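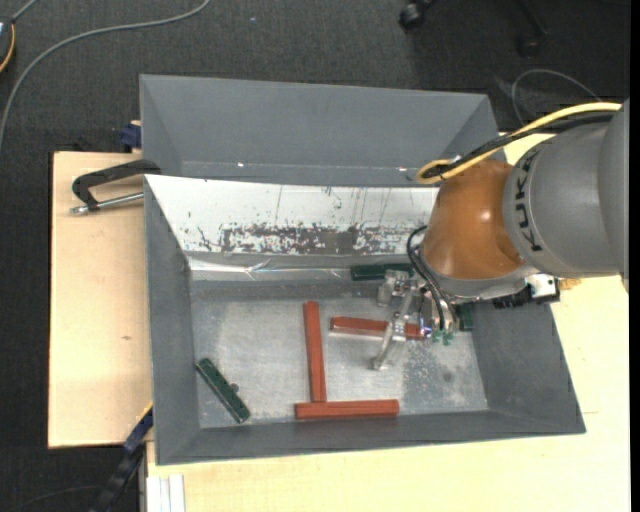 Workshop tips: looking after a bin-picking cell

These notes cover one cell, the bench-mounted picker at the Flundley workshop. It takes bars out of a bin on a table and puts them somewhere else, over and over. Most of the advice will carry across to any small cell with hoses and cables on the outside of the arm. Where a number is given it is ours, so check your own manual before copying it.

Before you start

Stop the arm, switch it to manual and hang the tag on the pendant. If you are going to put a hand in the bin, press the emergency stop as well. Close the air valve and let the pressure out before touching the gripper. A finger with air behind it can shut with nothing running at all.

Park the arm high and to one side if you are cleaning. Park it low over an empty bit of bin floor if you are working on the gripper, so that anything you drop lands where you can find it.

Clamping the bins

The bins are held to the table with ordinary workshop clamps. They work well enough, but they creep. Nip them up at the start of each shift by hand, never with a bar on the handle, or you will bow the wall of the bin and the camera will start finding an edge where there isn't one.

Draw round the corners of the bin on the table with a soft pencil. If the bin has moved off its line, slacken the clamps, push it back and tighten the left side first. Pen works too but you can't rub it out when the layout changes, and ours has changed three times since August.

Keep clamp handles pointing away from the arm's path. Valter Bakke once spent a morning looking for a program fault that was a clamp handle touching a hose on every fourth pick.

Don't stack packing under one corner to level a bin. Plane the board or change it.

Lining the bin walls

A gripper finger that goes in after a part lying against the wall will rub the wall. White sheet makes the marks easy to see, and a scratched sheet is cheaper than a dented bin. Look at where the marks are before you replace it. A band low down is normal wear from parts near the floor. Marks high up mean the arm is coming in at a poor angle, or the bin has shifted.

Cut the new sheet a little short so that it doesn't stand proud of the rim. Wipe the wall with meths, let it dry, then tape along the bottom edge. Use one length of tape and press it down from the middle outwards. Wrinkled tape shines, and a shiny strip can put false points into the camera picture. If it gets bad, pull it all off and start again. A second layer over the first makes it worse.

Matt tape is better than clear. We buy Varkden 50 mm and keep a roll in the drawer under the pendant.

Cleaning the bin floor

Vacuum first, then wipe with a barely damp cloth. No spray polish and no silicone, as the parts will slide when the finger touches them. Scuffs on bare metal do no harm and even help the camera a bit by dulling the glare. Leave them alone.

A dark spot that won't wipe off should be felt with a fingertip. If it is a pit, ignore it. If it stands up, take it down with fine abrasive paper so parts don't catch.

Cables and hoses

This is where most of our stoppages come from. Run the arm slowly through its whole cycle and watch the cables, not the gripper. You want a loop at each joint that opens and closes without going tight and without dragging on the bin wall.

Hook-and-loop straps are kinder than cable ties. If you must use ties, leave room to slide a pencil under them and trim the ends flush. Cut ends will have your knuckles.

Air hoses harden with age. Bend each one gently between finger and thumb near the fitting and look for whitening or fine cracks. Cut them square with a proper hose cutter, because scissors squash the end and it will leak. Push the hose right home, then tug it.

To find a leak, brush on washing-up liquid and water with a small paintbrush, with the air back on and everyone's hands out of the way. Wipe it off afterwards or it collects dust.

Gripper fingers

Check the fixing screws for looseness once a week. Ours get a dab of medium thread lock and a paint line across the head, so a turned screw shows at a glance. Fingers bend before they break. Lay a steel rule along the finger and compare it with the spare.

If you change a finger, teach the pick height again with a scrap bar. Don't trust the old number. The Clustby fingers we bought as replacements were slightly longer than the old pair, and the first one went straight into the bin floor.

Wear on the tip can be dressed with a fine file. Take off very little and do both sides alike.

Test parts

Keep a small set of bars just for testing and don't let them go back into stock. Painted ones in two colours are handy for checking that the camera sorts as well as finds. Put some flat in the open, put one tight against a wall and lean one in a corner. If it can manage the corner it will manage the rest.

Repaint them when the edges go bare.

Keeping the floor clear

Loose leads on the floor should go under a cover strip or along the wall. Chairs roll over them, and a lead that has been rolled over enough times fails inside where you can't see it. Push chairs well back before running the arm at full speed.

The log

Write down the cycle count whenever you do anything. Vichien Kaewmanee started this and it has saved us a lot of guessing. Our last three entries read:

2932 wall sheet changed, tape renewed
3000 routine check, nothing found
3665 hose replaced at lower fitting, 21 mm trimmed from new length

Those are in batches, as the counter is reset by the Rahman controller whenever the power goes off. Read the batch number and add it up by hand.

Spares worth having in the drawer: two fingers, a metre of hose, four push fittings, straps, tape, a cut sheet for each wall, fuses for the cabinet.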